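Teaching by Hand, and What It Costs: A Talk With a Skeptic at Tirnero
June 7, 2021 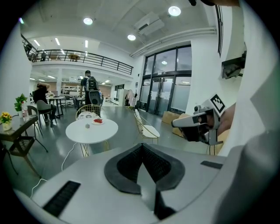

The engineer I had come to see works on data quality at Tirnero, and she agreed to talk on the condition that I leave her name out. She has spent most of her working life getting machines to copy people and she isn't sure it is going as well as the slide decks say.

The idea is simple enough to explain at a dinner party. A person picks up a gripper, does a chore with it, and the recording goes into a model that is supposed to drive a robot arm later. No arm needed for the recording, no lab either.

"That's the pitch," she said. "Anybody, anywhere, any chore. I like the pitch. I've also watched the recordings."

I asked what was wrong with them.

"People are too good. Give somebody a gripper for an afternoon and they start doing clever little things. They brace a plate against a finger. They nudge something over with the side of the housing. The arm can't always do that, or it can do it at a tenth of the speed, and then the model has learned a trick from someone with a wrist."

Her first project of this kind, which went by the name Morsy, collected 800 demonstrations of table clearing. She went through all of them and threw out 109. I said that didn't sound so bad.

"It's not bad. It's just that the number that went into the presentation was 800."

What got them thrown out? Mostly lost tracking, she told me, when the software could no longer work out where the gripper was. Swing it too fast or bring it up against a blank wall and the path jumps. Some were plain mistakes, a start button pressed late or a hand-off between two grippers that never happened. She keeps a separate folder for the ones where she couldn't decide.

I wondered whether remote control was the better way. You sit at a station, you move the real arm, and whatever you record is by definition something the arm can do. She made a face.

"I did that for a year on Bestemance. It's honest data, I'll give it that. It's also miserable to make. You can't feel anything. You're creeping up on a cup like it's going to bite you, and then the model learns to creep. We had an arm that would stop just short of everything and hover there, and people asked us what it was thinking. It was thinking what we taught it. We'd all hesitated in the same spot."

The two methods also differ in pace. By her account an operator at the remote station managed 121 usable runs in the best week of May. With hand-held grippers the same operator reached 700, and went home less tired. She doesn't dispute that this matters. She disputes what people conclude from it.

"Six times the data, so six times the robot? I've never seen that chart. I've seen a chart that goes up and then gets very flat, and then somebody says we need more homes, more offices, more lighting. Maybe we do. Ask me what result would make them say we don't."

Tirnero is now trying a mix of the two under the name Plaltero. Most of the demonstrations are done by hand, then a smaller set is made on the arm itself, aimed at whatever the arm gets wrong. She came up with part of the plan and still talks about it as if it belonged to someone she doesn't trust.

"The corrections help. I can say that much. What I can't tell you is how many we'll need when you change the table."

Had she told her managers this? She had, in writing. They asked for a schedule.

I asked what she would want a visitor to look at if they were shown a demonstration. She said to ask how many tries came before it, and whether the person who set out the objects also made the recordings. Then ask to move something yourself, even a little.

"If they let you, stay for the whole thing. If they say the system's being updated, have some coffee and go home."

She has another batch to go through this month and expects to throw out a fair part of it.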